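Zwischenbericht an die Förderstelle, Projekt Faltum: Gemeinschaftsküche und gemeinsame Reinigung
Berichtszeitraum: bis Ende April
Verfasst von: Aarti Kashyap

Bewilligt waren 3.000 Euro, ausgegeben sind bislang 2.253 Euro. Der größte Posten war die Arbeitsplatte samt Einbau durch die Firma Jerov, der Rest ging in Putzmittel, Schwämme und den gedruckten Putzplan. Damit liegen wir im Rahmen. Ob das Geld den gewünschten Effekt hat, ist eine andere Frage, und hier bin ich zurückhaltender als im Antrag.

Der Putzplan läuft seit sieben Wochen. Laut Liste wurde die Küche jeden Abend gereinigt. Ich halte die Liste für wenig aussagekräftig, denn unterschreiben kann man auch ohne Lappen in der Hand. Oduor Mutiso hat vorgeschlagen, die Kontrolle auf den nächsten Morgen zu verlegen, vor dem ersten Frühstück. Das machen wir jetzt, die Rückmeldungen sind gemischt.
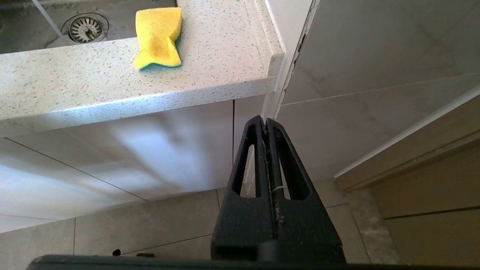

Beim Spülbereich hatten wir uns am meisten vorgenommen. Vereinbart war: Becken auswischen, Sieb leeren, Schwamm ausdrücken und in den Halter stellen. Die gesprenkelte Platte macht es uns dabei nicht leicht, weil man Krümel zwischen den grauen und schwarzen Punkten erst bemerkt, wenn man mit der Hand darüberfährt. Am Edelstahl sieht man dafür alles, auch die Wasserflecken rund um das Sieb, und der gelb-grüne Schwamm liegt zusammengeknautscht vorn am Becken auf der Platte. Einen Halter haben wir inzwischen zweimal gekauft.

Musyoka Nyanda meint, die Gruppe brauche eine zweite Einweisung. Die erste dauerte zehn Minuten und wurde von der Hälfte der Leute verpasst. Jarosław Lis hält dagegen, dass alle wissen, was zu tun ist. Ich neige zu seiner Ansicht und habe die zweite Einweisung vorerst nicht eingeplant.

Offen sind noch:
Silikonfuge am rechten Ende der Platte prüfen lassen (Anfrage bei Jerov läuft)
Putzplan kürzen, die jetzige Fassung liest keiner bis unten
Angebot von Clonunia für Reinigungsmittel im Großgebinde, mir bisher zu teuer

Die Restmittel möchten wir vorläufig nicht anfassen. Rehema Temba führt die Belege und schickt sie auf Wunsch in Kopie zu.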